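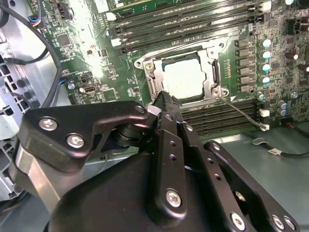
Unit 2: Collecting Demonstrations for Board-Level Tasks
Notes by Macarena Zabala, February 2024

1. What counts as one example
An episode is a single attempt at one instruction. It holds the wrist view, the joint positions, the gripper opening and the instruction text, all on one clock. Start recording before the arm moves. Stop after it has come to rest.

The Kimier set used in this unit has 996 episodes, logged at 30 samples per second. Typical length is about 2 minutes.

2. Start states
Vary the chassis position and angle between episodes. If every episode begins from the same pose, the policy can learn the path and ignore the view. Leave cables where they fall unless the instruction concerns them.

Lighting is varied too. Bare metal near the CPU socket -- retention frame, lever, heat spreader -- reflects strongly, and glare can wash out part of the board. Keep these episodes. Tag them "glare".

3. Failed attempts
Do not delete a failed attempt. Mark it "fail" and note the step. A recovery within the same episode is marked "recovered" and may be used for training. Any contact with the socket ends the episode.

4. Splits
Split by board, never by episode. Two episodes on one board share too much for a fair test.

Reading for next time: Hettiarachchi, Anwara, course notes on time alignment, sections 1 and 2.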